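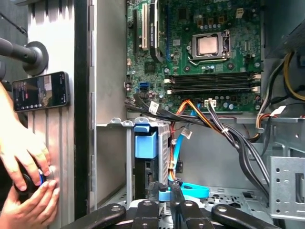

5. Desktop teardown: what to give the arm

5.1 Lay the tower on its side with the side panel off and the interior facing up.

5.2 Switch off at the wall and unplug. Wait 5 minutes.

CAUTION: Case edges are sharp. Keep hands out of the chassis while the Meesuk controller is live.

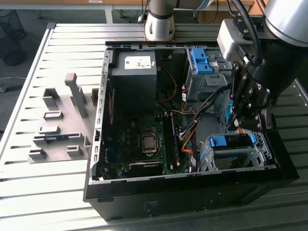

5.3 Set arm speed to 300 in the Pamance menu and run one SATA cable at a time.

5.4 If the gripper misses a connector 2 times, press Hold and finish by hand.

Note: Cables remain the weak point. In our December bench trial the arm needed help on 13 pulls. Do not plan on unattended work yet.
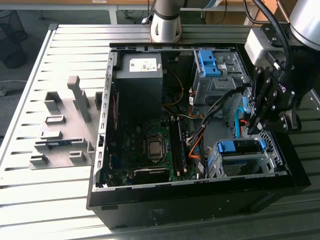

5.5 Leave the CPU lever and memory latches to a technician.

5.6 Home the arm before reaching in to clear loose cables.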